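Prustow Pick Kit review: bin picking add-on, six weeks in

Posted Jan 19, 2023 by Hernán Chávez

Short version first because I know how people read these. Good kit. Annoying setup. Buy it if you already own an arm and have some patience. Skip it if you need it running by the end of the week.

Longer version.

What you get

The kit is software plus a calibration plate, a mounting bracket for the overhead camera, and a license dongle you will lose at least once. No arm, no gripper, no bin. Bring your own. The box came from Herkus, our reseller, and got here in 10 days. Packing was fine. Manual is one folded sheet and a link, and the link went to an older version of the docs. Deisy Cárdenas in our shop found the right one after an hour of poking at the address bar.

Base license was $3000 for the year. Support is extra and I'd say get it, at least at the start.

Setup

Plan on a day. The installer wants a clean machine and complains about everything else. Ours had leftovers from the old Etau package and it refused to go on till we wiped them, registry and all. No warning about that anywhere in the docs.

Camera calibration is the good part. Put the plate in the bin, click, move it, click. Done before lunch. Arm calibration is the bad part. Same idea, except it times out if you take too long between poses and then you start from pose one. Third try worked for us. Deisy says the trick is to have all the poses saved beforehand. She is right, I should of listened.

Also the software assumes a flat, level bin floor and it has to stay where you calibrated it. Clamp the thing down. If the bin shifts even a little, the picks drift and you'll blame the vision for it, like I did.

Picking mixed stuff

We don't do one part a thousand times. We do returns, odds and ends, whatever comes in. So I cared about the mixed mode and not much else. Bottles, brushes, eyewear, soft things, hard things, all in together.

Final test batch was 249 picks on mixed items, 212 good on the first grab. I count a good pick as lifted and placed where I asked, nothing dropped on the way. Happy with that. The older Etau setup was well under, same kind of items.

Clear plastic is what I expected to go wrong. Every system I've used hates clear plastic. This one is better, particularly when there's colored liquid inside for the camera to lock on to. The capped end of a bottle gives it a decent target too. Empty clear bottles, still bad. Keep those out or turn on the slow scan.
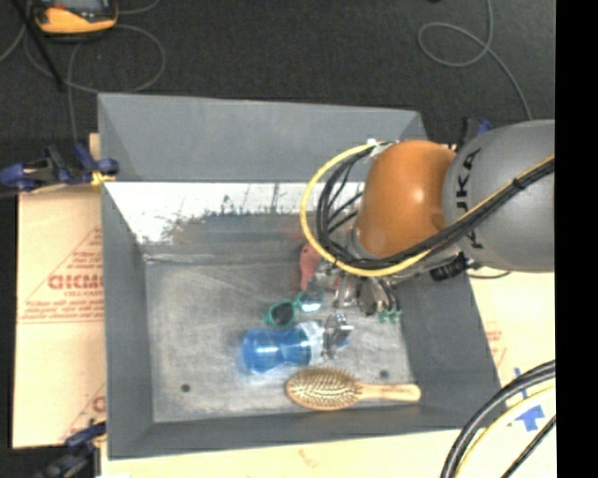 What went wrong

Shiny bin walls. Reflections along the far side got read as an object now and then, and the arm would go after nothing. There's a mask tool for this, burried two menus down under Workspace. Draw your box, save, restart the service. Yes, restart. Every time.

Glasses and goggles. It likes to go for the lens, which slides. You can teach a grasp point on the rim but it only remembers it per project, so you teach it again for the next one. Please fix.

Handles. Long thin handles lying close to a wall, it sometimes gives up and marks the item unreachable. Nudge it toward the middle by hand and off it goes. Not great for running overnight.

Cables. Not the kit's fault but worth saying. The planner has no idea how your hoses and cables run. It'll wrap the wrist joint further than you'd like if that's the shortest way. Set the joint limits yourself, first thing, before any fast moves.

Speed

Okay. Not quick. The planning pause before each pick is around two seconds on our PC and the vendor's own spec sheet asks for a better graphics card than ours, so take that for what it's worth. The Henao system we had on trial in June was faster but choked on anything it hadn't been shown before. For mixed items I'll take slow.

Support

Two tickets. First one answered same day by a person who plainly knew the product. Second one sat for over a week, then got closed with a link to the same outdated docs. So, a coin toss.

Pros

Camera calibration is easy
Handles unfamiliar items well
Decent with filled clear bottles
Logs you can read without a decoder

Cons

Arm calibration timeout
Docs are a mess
Mask changes need a service restart
Grasp points don't carry over between projects

Would I buy it again

Yes, renewing. Four out of five. Would be four and a half if they sort out that timeout. Will update when the next version comes out, they say it has shared grasp points.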